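Surgical robot trainer halted after instrument wrist kept closing

Bostport — A training laboratory in Bostport has stopped automatic suturing on its robotic surgery stations after one instrument continued to close when it had been told to open. No patient was involved, and the laboratory does not treat patients. An engineer had a small cut on one finger, which was cleaned and covered at the site.

The fault happened in July, shortly before noon, during a long run of stitches on a silicone practice pad. Two instruments were working together. One was holding the thread, and the other was supposed to let go of the needle so that the first could take it. The second instrument did not let go. Its jaws pressed harder for several seconds, the needle turned in the grip, and the wrist then moved to the side with the needle still in it.

Selma Trajkovski, who leads the laboratory, said that the operator pressed the stop button and that the arms stopped moving as they should. The jaws, however, stayed closed. The cut happened a little later, when the engineer tried to free the needle by hand and it sprang out.

"The stop button did its work," Trajkovski said. "It stops the arms. It does not open the jaws, and it was never made to open them. We knew this on paper. In the room, people expected something different."

The laboratory uses the stations to test software that places and ties single stitches without a surgeon at the controls. A person watches each run and can take over at any time with the hand controls. According to the laboratory's own report, the run that failed had reached stitch 215 on the same set of instruments. The plan was to change the instruments after the run was complete.

Jayson Dagdag, the engineer responsible for maintenance, opened the instrument the same afternoon. Inside the shaft, the jaws are moved by thin steel cables that pass over small pulleys near the wrist. He found that one cable had begun to break. Some of its wires had come apart, and the loose ends had caught beside a pulley. When the motor turned in the opening direction, the cable did not follow, and the jaws did not move.

A broken cable is a known problem with this type of instrument, and the software has a check for it. The check compares the position of the motor with the position that was ordered. In this case the motor was in the correct position, so the check found nothing wrong. There is no sensor in the jaws themselves.

"The motor said it was open, and the computer believed the motor," said Dagdag. "The camera could see that the jaws were closed, but we do not use the camera for this."

The report also explains why the grip became stronger. After the needle was not passed over, the software decided that the first instrument had missed it, and it started a second attempt. The first step of a new attempt is to hold the needle firmly. The order to close reached the jaws without difficulty, because the closing cable was in good condition. The software then made the same decision again. It had made 4 attempts when the operator stopped it.

There was no limit on the number of attempts. A limit existed in an earlier version of the program, but it was removed in the spring, when the laboratory wanted longer runs with fewer interruptions. The report calls this change "the most important cause after the cable." It says the change was tested for speed and stitch quality, and that a stuck instrument was not part of the tests.

Bhavana Subramaniam, who wrote most of the suturing software, said she agreed with the report. She had removed the limit herself, after several runs were stopped by harmless misses in which the needle was passed correctly on the next attempt.

"For those misses it was the right decision," she said. "I should have asked what other kind of failure looks the same from the side of the program. A jaw that cannot open looks exactly like a partner that cannot catch."

The station was built by Pálfi, a small manufacturer of training equipment, and its control computer runs a program called Mosora. Pálfi was informed on the same day and received the damaged instrument for examination. The company told the laboratory that the cables are made for a certain number of movements and that repeated pulling on a needle uses them up faster than ordinary practice does. The instrument counts how many times it has been connected, and it refuses to work when this number is too high. It does not count movements of the jaws. An instrument that stays connected for a whole morning is therefore counted as used only once.

The laboratory looked in its records for signs that the cable was getting weak. In the last part of the run, the motor needed a little more current each time the jaws opened. The increase was small and stayed below the level at which a warning is shown. Dagdag said that the line goes up clearly when all the stitches are placed on one chart, but that no one was looking at such a chart during the run.

He then examined the other instruments in the cupboard. In 2 of them he found cables with damaged wires, although both still opened and closed normally. These instruments have been taken out of use. A third had a loose screw in the wrist and was repaired.

Automatic runs will not start again until three changes have been made. The first is a limit on attempts, so that the program stops and calls the operator after one failed passing of the needle. The second is a counter for jaw movements, which will be kept by the control computer for each instrument and will stay with that instrument when it moves to another station. The laboratory has chosen 512 openings as the highest number allowed before the cables must be examined. Trajkovski described this figure as cautious and said that it may change when more instruments have been opened.

The third change concerns the camera. Subramaniam is preparing a check that looks at the tips of the instruments and decides whether the jaws are open before the arm is allowed to move away. It works well when the tips are in clear view. It is less certain when one instrument covers the other, or when thread lies across the jaws, and both of these are common in suturing. In such a case the check will answer that it does not know, and the program will wait for a person.

Some of the staff had doubts about the waiting. Rizal Sembiring, who operates the stations on most mornings, said that a program that asks too often will soon be answered without thinking. He has asked that each question be shown together with a large view of the tips, and that the button for continuing be placed away from the button for closing the message.

Sembiring was not at the station when the fault happened, but he has had needles stuck in the jaws before. He said operators usually moved the jaws with their fingers because it was quick. A small release tool comes with every station. At the time of the accident, the tool for this station was in a drawer on the other side of the room.

The tool now hangs beside each station on a cord. New written instructions say that the power to the arms must be off, that the needle must be held with a needle holder before the jaws are opened, and that hands must stay out of the area until the needle is secured. Thick gloves were considered, but operators who tried them could not feel the tool well enough to turn it.

Felicidad Estrella, a safety adviser who reviewed the report for the laboratory, said that the injury was light but that the order of events deserved attention. In her opinion the most dangerous moment came after the stop, when the machine was quiet and people believed that the trouble was over. The cables were still under tension and the needle was bent against the jaw.

She recommended that the word "safe" be removed from the screen message that appears after an emergency stop. The message said "System safe." It will now say "Arms stopped. Jaws may be holding." Pálfi has said it will make the same change for other customers in its next update — the laboratory has already made it on its own stations.

Estrella also asked the laboratory to practice a stuck needle once a month, with a used instrument whose jaws have been blocked on purpose. The first such practice took place last week. The operator pressed the stop, read the message and reached for the tool, but forgot to switch off the power to the arms. The instructions have been rewritten so that this step stands first and alone on its line.

Cutatbridge, a second training center that uses the same stations, has stopped its automatic runs as well while it examines its instruments. Lessons in which students control the arms by hand continue at both places, with new cables.

Trajkovski said the laboratory will give its full report, including the motor records, to any group that uses similar instruments. She did not give a date for the return to automatic suturing. The counter is ready, she said, and the limit on attempts was put back in one afternoon. The camera check needs more time.
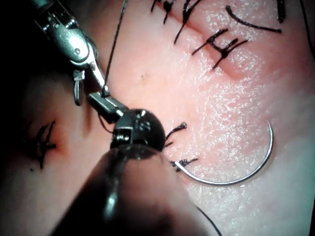

Why did the emergency stop not release the needle?

The stop cuts the movement of the arms and leaves the jaws as they are. On this instrument the cable that opens the jaws was also damaged, so the needle stayed under tension until it was freed by hand.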